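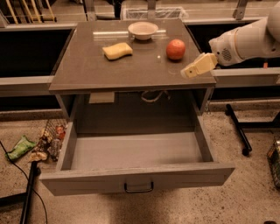

Bowl, sponge and apple on the table, drawer open, arm waiting on the right.

Posted in: Teleoperation & Teaching by Demonstration > Getting Started

How much should I vary things when I teach a put-away task by remote control?

I'm having more fun with this than with anything I've built in years, so forgive the long post!

The task is simple to say out loud. Three things sit on a tabletop (a small white bowl, a yellow sponge, an apple) and there's a drawer under the tabletop, already open. The arm has to pick up each thing and put it down inside the drawer. Closing the drawer will come later. I'm driving the arm with a hand controller, and the recordings go into Tenano, where I trim them and throw out the bad ones before training.

So far I've recorded 50 demonstrations. In all of them the bowl is at the back, the sponge is on the left and the apple is on the right near the gripper, and I always go apple, sponge, bowl. I trained on those overnight and the next morning it picked up the apple on the first try and set it in the drawer. I yelled. Then it got the sponge too!

Then I moved the apple over a bit, maybe the width of my hand, and the arm went straight to the old spot, closed on nothing, and carried that nothing very carefully over to the drawer and let it go. Same thing every time I moved the apple. The sponge is a little more forgiving, and the bowl I can't get reliably at all, even where it was in training. The gripper comes down on the rim and either tips it or pushes it toward the back of the table.

What I'd like to know:

Do I keep my 50 and add to them, or start over with everything moved around?

Should I change the order I pick things up in, or does that just confuse it?

Is there a better way to grab a bowl with two jaws?

And does the stuff around the table matter? There's a counter behind it, and a basket of snacks and another basket with a few things in it on the floor near the cabinet, and the baskets get moved a lot. The head camera sees all of it. The tabletop is also pretty glossy and there's a bright strip reflected across it right behind the bowl.

I'm moving up to more objects once this works, so I'd like to get into good habits now.

— drawerful

fetberg_fan

Oh, you are at the best part. The first time it does the thing without you is hard to beat, and I still make people come and watch.

Keep your 50. They aren't wasted, they're just all the same lesson. What your model learned is a path through the air, and the path is correct for exactly one layout. It has hardly needed to look at the apple. Once the apple shows up in lots of places, looking at it is the only thing that works, and you'll see the change in the motion — the arm starts drifting toward the object early.

How I do it: before each recording I move everything. I don't trust myself to be random (I always end up making tidy triangles), so I put a grid of small numbers on a sheet of paper, roll dice for each object, set them down, then take the paper away and record. Turn the sponge as well. It's longer one way than the other, so the jaws have to come in at a different angle depending on how it lies, and if it always points the same way in your data you'll get the same trouble you have now with the apple. Include a few layouts where two things are almost touching. Include some where the apple is right up by the front edge over the drawer.

Do this in batches of 10. Record 10, train, watch it fail, and let the failures pick your next 10. If it misses everything on the far left, you know what to record after lunch. Much more fun than grinding out hundreds in one go and finding out at the end that your wrist camera was unplugged. (Yes. June. The whole set.)

On order, I'd hold it fixed for now. If you sometimes start with the apple and sometimes with the bowl, from layouts that look alike, the model has two right answers for one view and can end up hovering between them. I had an arm on a Fetberg stand that would sway back and forth between a cup and a spoon for as long as I let it. It looked like it was choosing a dessert. Pick one order, stick to it, and add variety later if you have a way to tell the model which object you want.

For the bowl: one jaw inside, one jaw outside, pinching the wall. Come straight down over the side of the rim nearest the gripper, and stop for a beat above it before you go down. That short stop helped me a lot. Don't go so low that the outside jaw scrapes the table, and don't squeeze until you've stopped moving. Then lift straight up before you head for the drawer. If you cut the corner you'll teach it to cut the corner, and it will do it worse than you.

Renaud bench guy

vary the lighting too. I trained everything in the evening and it was useless at 9 in the morning.

palletjack_pat

I agree with nearly everything in the first reply and want to add the part that took me longest to learn, which is recording your own recoveries.

If every demonstration is smooth, the model has never seen what to do when the gripper is a little off. It gets a little off, it's now somewhere you never showed it, and it gets further off. Your bowl sounds like this to me. So on purpose, come down slightly wrong, stop before you touch anything, back up, line up again and finish properly. In Tenano I cut the first bit, so the clip begins with the gripper already in the wrong place and the model only learns the fixing. I wouldn't keep the ones where you shove the bowl across the table.

My last set was a similar job, small kitchen things into a shallow tray. I had 53 clean demonstrations and it was hopeless with anything round. I added a couple dozen recoveries and it became a different robot! It would miss, open, shift over and try again. I just sat there grinning at it.

About the surroundings: yes, they matter, and in your case I'd let them help you. If the baskets are going to move in real life, let them move while you record. What you want to avoid is a basket that is always on one side when the apple is on one side. Models find that kind of link very fast. Same for the cable on the floor. The shine on the table I'd leave alone at first, and if the bowl is still bad after you've fixed the grasp, put a matte mat down for one batch and compare. A white bowl sitting next to a bright reflection might be hard for it to pick out, but I'm guessing there.

Two smaller things. Drop height: lower the apple nearly to the drawer bottom before you open the jaws, every time, or it rolls and the next object lands on it. And watch the front of the drawer and the handle on the way back up. I use the Pillier controller, and it's easy to forget how wide the gripper is when you're only looking at the jaws.

You won't need a giant pile of data for three objects. My biggest set ever was 1,152 demonstrations, and when I went back through it a large share were near copies of each other. A smaller set with real variety beat it on the same table.

drawerful

Thank you all, this is great. I rolled dice for 10 layouts tonight and recorded them, and I'd never have put the sponge where the dice put it. Inside-outside on the bowl rim already feels far better to drive. Recoveries are next, and I'll post again once it's trained.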